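Fold-Out Guest Bench: Project Report
Furniture and Interiors, second-year studio
Dec 30, 2021

So my project was a bench that turns into a single bed, and I should say up front that I picked it for selfish reasons. My apartment in Stonness has one room you could call a living room, and my sister visits a lot. She has slept on the floor, on two armchairs pushed together, and once in the bathtub with a comforter (her choice, she says it was fine). I wanted something that sits against the wall like a normal hallway bench and opens up without anybody having to move the coffee table.

The brief from our instructor, Duygu Kocabaş, was pretty loose. It had to be one piece of furniture with two uses, it had to be built at full size, and the materials had to stay under 1,230 dollars. I came in well under that, mostly thanks to Umut Erdem, who let me have the leftover ash from his bookcase. I paid him back in foam.

I went through three mechanisms before I settled. The first was a click-back like you get on cheap futons, and I hated it right away. You have to pull the whole thing off the wall first, and the hinge I could afford made a noise like a dropped tray. The second was a flip-over seat, with the cushion folded double and a second set of legs underneath. It worked in cardboard. In wood it was so heavy that Hok-lam Wu, who is a lot stronger than me, asked if it was stuck. Third try was a slatted pull-out, where the slats of the seat slide between each other like fingers and the front rail comes forward on its own legs. I loved that one from the first mockup!

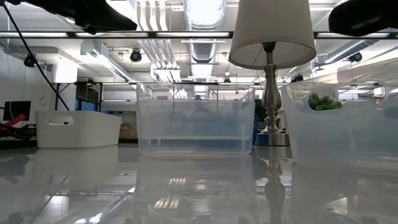
Slats are fussy, though. Mine are 7 centimeters wide with a small gap on each side, and if one of them bows even a little, the whole bed jams halfway out. I planed the first batch too early in October, left them leaning on a radiator like an idiot, and had to start over. The second batch I kept flat, with weights on top, and they behaved. Then there was the question of what goes under the seat, where the bedding has to live. I looked at plain plastic bins for this, the low white kind with a handle cutout in the front and the tall clear kind, and the low shape was the only one that made sense under a bench. With the cutout facing out you can hook your hand in and drag it toward you, so I left the space behind the front rail open and skipped the drawer I had drawn. Saved me a week, easily.

For the cushion I used two pieces of firm foam that lie side by side when the bed is open. When it's closed, one is the seat and the other stands up as the back. The fabric is a wool blend called Gaden, in a mossy green, and it's lovely but it pills. Ataberk Yazıcı warned me about that and I bought it anyway. I sewed the covers myself with zippers along the back edge. One zipper is a bit wavy – I've decided to live with it.

Testing was me, then Hok-lam, then Umut, each sleeping on it for a night. I got 8 hours and woke up happy. Hok-lam said the join between the cushions was right under his hip, and he was correct, so I added a strip of hook tape to hold the two halves together. Umut said it creaked when he rolled over. I waxed the edges of the slats and the creak got quieter, but it's still there if you listen for it.

Things I would change: the front legs need proper leveling feet, because the floor in my building slopes toward the street. I'd also make the bench a little deeper. It looks great but tall people perch on it more than they sit. And I would not do the finish in a hurry the night before the review, since there's a drip on the left arm that Duygu found in about four seconds.

The bench is home now and my sister has it booked for New Year's.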